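Subject: Re: [rulesden-history] Gentile or Gentle? (and the state of the baptisms)
From: Kiều Thái
To: rulesden-history list

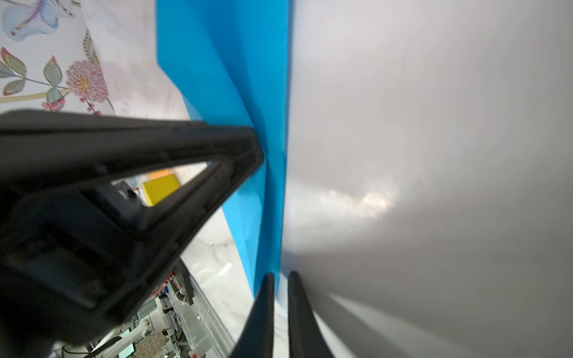

Two slim black fingers, and the dark plastic housing to the left of them.

Dear Cameron, and hello everyone,

What a lovely long message to come home to. I read it once standing up in my coat and again with a pot of tea, and I've been turning it over ever since, so please forgive me if this wanders a bit. I've left your questions in and will try to answer them in order, though I know myself well enough to say I probably won't.

Cameron Tomoana wrote:

> I have been through the first batch of the Rulesden baptisms
> and I keep coming up against the same family. In the early
> pages they are Gentle, then Gentil, then for a good long
> stretch Gentile, and then the curate changes and they go back
> to Gentle as if it had never happened. Are we to write down
> what is on the page, or pick one? My grandmother's notes have
> them all as Gentile, but she was very fond of that spelling
> and I don't think she ever saw the register.
>
> Also, does anyone know where Trinach was? It comes up as an
> abode for at least two of the Gentile children and I can't
> find it on any of my maps. I had wondered if it was a house.
>
> Last thing. How far along are we? I said I would do the
> next part if somebody tells me where it starts.

First, the spelling. Please write down exactly what is on the page, every time, even when you are quite sure the man was half asleep. There's a second column in the sheet headed "Also known as", and that is where Gentile goes if the page says Gentle, or the other way about. I learnt this the hard way with my own lot. When I began, I tidied a whole run of Pococks who were sometimes Pocook and once, gloriously, Peacock, and then I found that the Peacock was a different family altogether who lived at the other end of the parish and had nothing to do with mine. It took me most of a winter to pull them apart again. I still feel a bit hot when I think of it.

We have 82 baptisms so far under one or another form of Gentile, so you are in good company. I wouldn't set too much store by the change of curate on its own. If you look at the marriages for the same years, two of the brothers made their mark and one of them signed, and the one who signed wrote Gentile with a very firm E on the end. I think that is the nearest we shall come to hearing from the family themselves! Your grandmother may have had more to go on than you give her credit for. Did she keep any letters? If there's a box anywhere, I would dearly like to know what is in it.

Now, Trinach. It was a farm, and quite a small one, on the far side of the brook from the mill. You won't find it on the printed maps because by the time they were drawn the land had been taken in by its neighbour and the house was let go. The tithe map has it as Trinnage, the churchwardens have it as Trinack, and my late father-in-law, who walked over that ground every day of his working life, called it "the Trinnidge" and would never be told otherwise. There's a dip in the field with a great many nettles in it, and a damson tree that has no business being there, and I have always taken that to be the garden. I'd be glad to walk up there with you in January when the nettles are down — it's a muddy half hour from the church and you will want proper boots.

If both of your Gentile children are from Trinach, it's worth looking at who else was living there. Farms that size often had a married labourer under the same roof, and the registers don't always bother to say who was master and who was man. The overseers' accounts might help. They are in a shocking hand, I warn you, and whoever kept them was mean with his ink.

And so to where we are. The register has 3,024 baptisms in it as far as I can make out from the index at the back, and 2,023 of those are now in the sheet and have been read over by a second pair of eyes. I am very pleased with that. What's left is mostly the later years, which are on printed forms and go along at a much better pace, apart from around 16 pages in the middle where the damp got in and the ink has run. I'd like to keep those for last and do them with somebody beside me, as two people will often see a word that one can't.

So if you are truly willing, your next part begins directly after the double baptism of the Hobday twins. You'll know it by the big blot in the margin. Do as many as you like and put your initials in the end column. There's no hurry at all.

One small matter for everybody. Vakton, who did our last booklet, have put up their price for the stapled kind and would like us to think about the glued spine instead. I have a sample copy of each and will bring them to the next meeting. I rather like the glued one, but it doesn't lie flat, and those of us who read with a magnifying glass in one hand may have something to say about that.

Oh, and Cameron, I nearly forgot — the word you couldn't read beside the youngest girl's name is "privately". She was baptised at home and received into the church later on, so look for her again a few weeks further down before you enter her as two people.

With very best wishes to you all,

Kiều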